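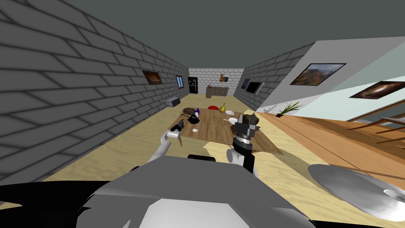
Workshop tips > Software > Simulated kitchens

Tidying the table before you blame the planner

I spend most of my evenings running a two-armed robot round a simulated room in Hevlow, and I've picked up a few habits that save me a lot of swearing (and a lot of tea going cold).

Start with a messy table. My first one had a single mug on it and the planner looked like a genius! Now I like a bowl, a vase with a narrow neck, a small cup, a plate and a bottle, all fairly close together, so that the arms have to think about their elbows.

Put something round next to something flat. A loaf shape behind a plate is a lovely test for the perception side, especially once a gripper is hovering over it and hiding part of it. Mine used to forget the loaf completely. Holding the last good pose for 4 frames cured most of that.

Pad the thin things. Cutlery lying by a plate almost vanishes in the depth image, so give it a fatter collision shape than it deserves.

Plan one arm at a time while you're debugging. Park the other well clear, get the first reach clean, then let them both loose.

Save your seeds! I did 2,760 runs over October and lost the seed for the only really interesting crash. Fraser, the little logging add-on, writes it into the file name if you tick the box under Output.

Leave pictures on the walls. Bare brick made my detector far too sure of itself, and it sulked the moment I loaded the Kovgate room.

Next time: gripper speeds, and why I turned mine down.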